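Two-arm packing table takes shape in the Tronow workshop

Last updated: May 14, 2024

Members of the shared workshop in Tronow have begun tests with a table that should learn to pack small shop goods into a basket. The build was started in April by Costel Kelmendi and Najwa Darwish, who both work on it in the evenings, and it has so far cost 2,631 euros, paid from the members' fund and from the sale of an old milling machine.

The project has the name Naltenent. It uses two robot arms fixed to the same table, and most of the parts between the arms and the table were made in the workshop. The first brackets were printed too thin and bent when an arm reached far out. Darwish has drawn them again with thicker walls, and the new ones have held for 38 hours of running.

For the present tests the group works with ordinary packaged things, such as an upright box, a small packet and an orange wrapped bar, and with a grey plastic basket. The wrapped goods are the difficult part. A box has flat sides and the fingers can close on it in a simple way, but a shiny wrapper slides easily, and a packet can fold when it is pressed. Kelmendi has written the control program so that the gripper closes slowly and stops when the motor current rises.
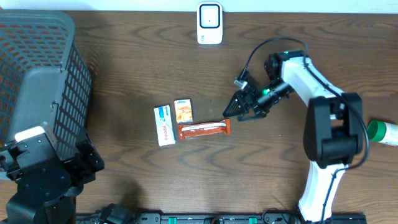
Yutong Deng would prefer that the group finish one arm completely before it spends more time on the second, and has said so at two members' evenings. In this view the two arms will wait for each other too often over such a small table, and the program that keeps them apart will take longer to write than all the rest. Kelmendi agrees that the waiting is a problem – he has measured it – but he wants to keep both arms, so that one can hold the basket steady while the other is placing.

The group has recorded 199 trial picks up to now. The notes from each trial are kept in a folder at the workshop, and any member may read them or add remarks. Cable wear is the next point on the list, and Darwish is looking for softer cable that can follow the wrist without pulling at it.

The drawings for the new brackets can be copied free of charge. Members who want to try the arms themselves should first do the short safety lesson, which Zihan Xia gives at the workshop on request.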